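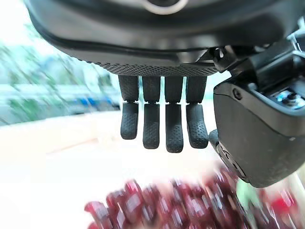 A hand from below, with its four black fingers hanging side by side.

Beltudia's fruit market is moving indoors for the winter

Wed 12 November

Okay, it's official, and I'm more excited than a grown adult should be about parking and produce. The Beltudia fruit market is packing up its tents and going inside the old Halonen building on Skakier Street, starting this Saturday and running until the spring. I got the word from the market office yesterday and then walked over there in the rain to see it for myself (more on the rain later, the rain is kind of the whole story).

If you're new in town, the market has always been an outdoor thing. It opens in June with the strawberries and limps along until the first hard freeze, and by the end it's you, a guy with turnips and a propane heater that gives off more smell than heat. Last year it quit early after the wind took down a row of tents, and from then on you drove out to the highway for an apple or you did without.

This winter there'll be 68 stalls under one roof. That's the full summer lineup minus the plant sellers, who don't want to haul pots across town in January, and I can't blame them. The Halonen building has been sitting there since the furniture store left, and the new owners have put in lights and fixed the loading dock. They've also done something about the floor, which used to have a soft spot near the back door that I personally put a foot through during the going-out-of-business sale. I went and stood on it. It held!

Doors open at eight and close at 2, Saturdays only. I asked about Sundays and got a look. The bakers apparently voted it down flat, and when you think about what time they have to get up, fair enough. Parking is in the lot behind the building and it's free. The Skakier Street side stays a bus lane, so please don't leave your car there with the blinkers on while you "just run in." I have done this. It cost me more than the groceries did. 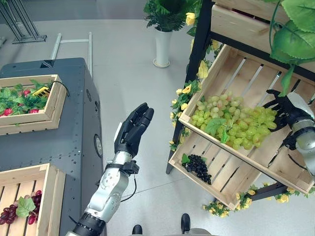
What I really wanted to know was who's selling grapes, and the answer is Alfredo Lacson. His stall was the one with the line all through the fall, and he's taken a corner spot right inside the main door. He's keeping it simple: two kinds, a green and a dark. I'm a sucker for grapes set out in tilted wooden crates on a rack, green up top with a leaf laid over them and a little dark bunch on the shelf underneath, and I told him so. He said he'd been planning on cardboard trays and now he's going to think about it. I'm choosing to hear that as a yes. The leaf alone is worth an extra dollar to me.

The dark ones are Mustska, and if you haven't tried them you should. They've got thick skins and a few seeds, and they taste like the jelly you had as a kid, only less sweet. Lacson grows them on a slope out past the reservoir and picked the last of them a couple of weeks ago. They keep well in the cold, he says, and he expects to have them until the holidays. They'll be $4 a pound, same as they were at the tents. The green ones are cheaper, and he's buying those in from a grower farther south once his own are gone. He'll have a sign up saying which is which, and I appreciated that he brought it up before I got around to asking.

I also asked how he feels about being indoors. "Warm," he said. Then he went back to arguing with someone about where the extension cords were going to run.

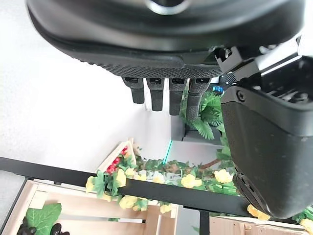 The cords are a bigger deal than they sound. Every stall that wants power has to sign up for it by Friday, and the cheese people want a lot of it. The building can handle the load, according to the electrician who was up a ladder when I came through, but only if the coffee stand and the waffle stand stay on different sides of the room. So if you're wondering why you'll have to walk the whole length of the place with a hot coffee to get a waffle, that's why. Bring a lid.

Now, the rain. Some of you will remember that the city wanted to put a cover over the old lot, and that plan has been kicked down the road so many times I stopped writing about it. We've had a soaking wet fall. Three Saturdays in a row the market was a puddle with vegetables in it, and on the last of those the egg lady packed up before ten. After that a letter went around asking for an indoor space, and 190 people signed it, me included. My name's on the second page, above my neighbor's and below a signature that might be a drawing of a duck. The Halonen owners called the market office the same week, so I don't know how much credit the letter really gets, but I'm going to go on telling people it was us.

There are a few grumbles. A couple of the older sellers liked being outside and think people buy less once there's a ceiling over them. The flower stall isn't happy about the loading dock, which has steps on one side and a ramp on the other, and the ramp is on the wrong side for her van. And rents are up a little, to cover the heat. The office wouldn't give me a number on that and the sellers I talked to gave me several different ones, so I'm leaving it alone until somebody shows me a bill.

Dogs are the other thing. Dogs were fine at the tents. Inside, it's service dogs only, on account of the health rules, and I know this is going to break some hearts, including that of a certain beagle on my block who has been getting free cheese ends all summer. There's a rail out front where you can tie up, under the awning, and the bakery next door has put out a water bowl. 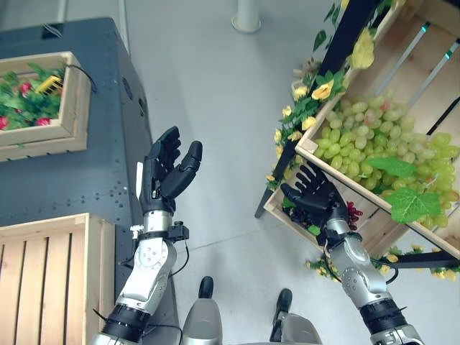 Hand up, fingers slightly curled.

A few more bits from my notes. The bread stalls are along the left wall as you come in, apples and pears are down the middle, and meat and fish are at the very back by the dock, where it's coldest. Most sellers take cards now, but the honey man still doesn't and says he never will, so bring some cash if you want honey. The bathrooms work. There's a table with chairs by the front windows for anyone who needs to sit a minute, and I hope it doesn't get swallowed up by the waffle crowd.

The number 6 bus stops right across the street, and the office is asking the city to add a late morning run on Saturdays. No word back on that yet. If you need a hand getting bags to your car, ask at the desk by the door and somebody will walk out with you.

I'll be there when it opens, probably behind you in the grape line. If you get the last of the Mustska before I do, we're going to have words. The market office is taking questions at the desk in the Halonen building on Thursday and Friday afternoons, and stall sign-ups for the spring move back outside don't start until after New Year's.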